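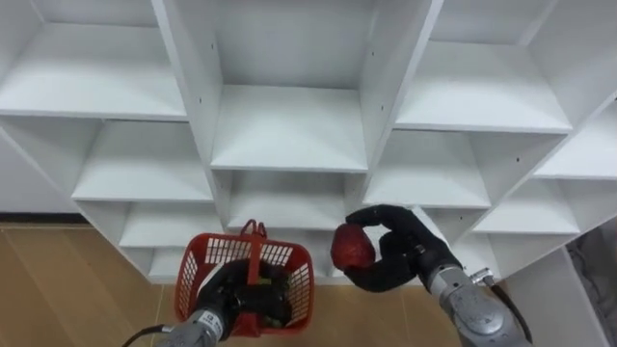 Clasia Teaches Two-Handed Robot to Keep Track of What Each Hand Is Doing

10 June 2024

Clasia is delighted to share the first results from Istness, a research project that our team has been living and breathing since October, and that we think will interest anyone who has ever tried to get two robot hands to work together.

Most training methods treat a pair of arms as one big machine. Istness lets each hand learn its own job, such as holding a shopping basket steady or carrying an apple, and then teaches the two to share what they know as they go along. In 100 test runs with groceries and empty shelves, the new method dropped an item 2 times, and both drops came while the robot was changing its grip.

"A basket swings, it tips, it gets in the way of the other hand, and people sort all of that out without a thought," said Saeed Alipour, who leads the project. "We spent a good long while just watching each other pack shelves, and I can't tell you how much we learned from it!"

Pin-yu Tai, who ran the tests, said the next round will add four new household tasks, soft packages among them.

A full paper is available from Clasia on request.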